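**Drinks at the Wolldale social, and a small plea about cups**

Hello again! It's my turn to fill the refreshments corner of the newsletter, and I've got plenty to say, mostly about cups. After the June social I carried 40 paper cups out to the bins behind Heltley Hall, half of them still with a good inch of squash in the bottom, and I grumbled all the way there and back.

So we're switching to the coloured plastic ones. Naima found them at the Baudry market (a bargain, she got 30 for less than we spend on paper ones in a season) and they wash up beautifully. Green is for squash, blue for water and pink for anything fizzy, which should save all that sniffing of abandoned drinks at the end of the night! The fizzy side will be little cans of Pepsi. I know some of you swear by the big bottles, but the last third is always flat by the time the raffle's drawn and I end up pouring it down the sink.
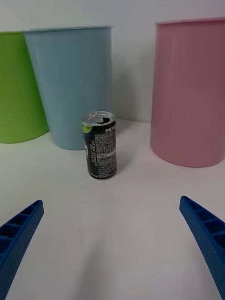
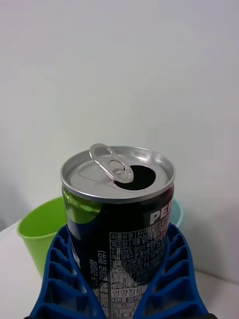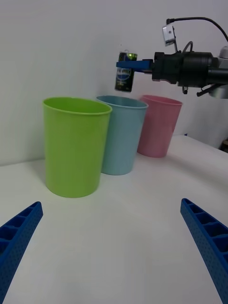
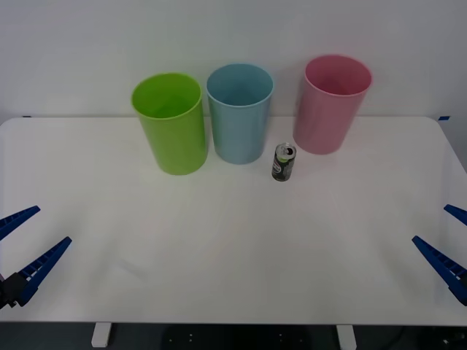 Now, a few bits of housekeeping. Cups come back to the hatch, please, and don't stack them with drink still inside (you know who you are, table 3). Cans go in the blue crate by the side door after a quick rinse. Hervé Gautier takes them to the recycling point on Monday and he'd rather not have a sticky car boot again.

If you'd like something hot, the urn will be on from the start, and I'm bringing the ginger biscuits that went down so well on the Zoltotdale trip. I could do with one more pair of hands for drying up, so do shout if you're free after nine. And has anybody seen the big tea tray with the roses on it? It was on top of the fridge last time I looked, and I'd really like it back before the social.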